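Skillov is cutting its evening news alerts, and I kind of love it

April 26, 2023

So I opened my inbox this morning and found a note from Skillov, the little wellness newsletter company I've been subscribed to for years, saying they're going to stop sending anything after dinner. No evening roundup, no "one more thing" at bedtime, no breaking politics alert while you're brushing your teeth. It starts next week, and it covers everybody on the list unless you go in and switch the late emails back on.

I wrote to them to ask what brought this on (I'm nosy, and I also have a column to fill). They'd run a trial back in February with 200 readers who agreed to go 14 days without news from them after supper. Most of those folks asked to stay on the quiet schedule when it was over. A few hated it and said so at length, and Skillov sent me some of those comments too, which I thought was pretty decent of them. One reader wrote that she just ended up on Twitter instead and felt worse!

I get that. I've done the same thing, standing in the kitchen at 11 at night reading a stranger's argument about a school board in a state I've never lived in. Did it help me? It did not. Did I do it again the next night? You bet.

Anyway, the quiet schedule goes with a series of live talks on stress and how we take in the news. The first is at the Makhubela Center, in the big downstairs room, and I'm going to be there with a notebook and probably too much coffee. There's a question period at the end, and they've promised to keep it long this time. At the last one I went to, it got squeezed down to almost nothing and people were grumbling all the way to the parking lot.
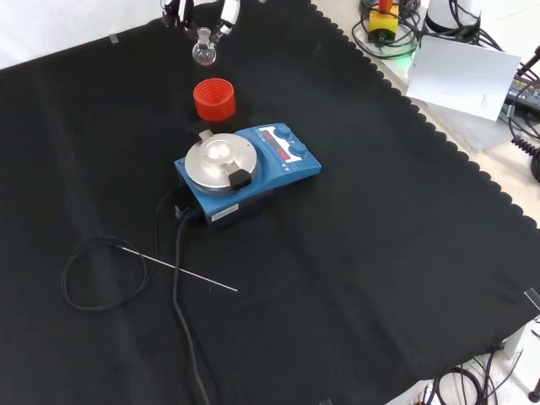 How to get in on it

The talk is free, but you do need to save a seat through Nurkico, the ticket site. You can take up to 2 seats per person. If you already have a Nurkico account from the winter workshops, your old login should still work (mine did, after a password reset and a little muttering).

If you can't make it in person, Jalov is putting the audio up on its podcast page the morning after. No video, which is fine by me, I listen to these while I fold towels.

I'll write up my notes once I've been. And if you've tried shutting off the news at night, drop me a comment and tell me how long you lasted. I made it four days.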